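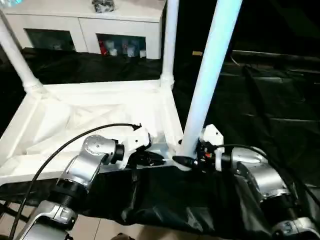 Two robot arms at work on a white plastic frame with upright poles. One gripper is at the base of a pole.

Machines and everyday chores: an interview with Katherine Llanos

March 8, 2023

The question of when machines will take over routine work in homes and shops has been put to Katherine Llanos many times. As head of applied automation at the Prelham Institute, she oversees a program that tests two-armed systems on tasks such as putting together light shelving, clearing counters and restocking low displays. She spoke with the Institute's public affairs office about the progress of that work and its limits.

Ms. Llanos began with assembly, which she regards as a fair test of general ability. "A person who puts up a plastic rack at home does not think of it as skilled work," she said. "You hold the base with one hand and push the pole in with the other. For a machine, those are two tasks that have to agree with each other the whole time."

The program has recorded 3000 attempts at household and shop-floor tasks to date. Of these, 1000 concerned the joining of poles, trays and fittings. In 330 of the assembly attempts, the system completed the joint without help from an operator. Ms. Llanos described the figure as encouraging but did not wish to see it overstated. "It means that in most cases a member of staff still had to step in. A store manager would not accept that, and neither would a family."

Asked where the difficulty lies, she pointed to contact. Cameras can locate a pole well enough under good light, although pale parts on a bright surface remain troublesome. The final push is harder. "If the pole goes in at a slight angle, it jams. People feel that in the wrist and correct it before they have noticed."

Timo Schmieder, who manages testing, joined the conversation to discuss shop-floor duties. He said that restocking had advanced further than assembly, provided the goods were rigid and the shelf was within easy reach. Soft packaging continues to cause failures. "Bags are our worst category," Mr. Schmieder said. "I would put folded laundry next to them."

Neither expects a general household machine in the near term. Ms. Llanos foresees limited use in stockrooms first, where the layout changes little and trained staff are present. The Institute will begin a stockroom trial with the retailer Wameck in September, covering shelf assembly and the return of misplaced goods. Employees at the site will be asked to log each occasion on which they had to assist.

"We want that log to be complete," Ms. Llanos said. "The cases where someone had to walk over and straighten a pole are the ones we will study first."

Inquiries about the stockroom trial may be directed to Benedikt Kleinschmidt in the public affairs office.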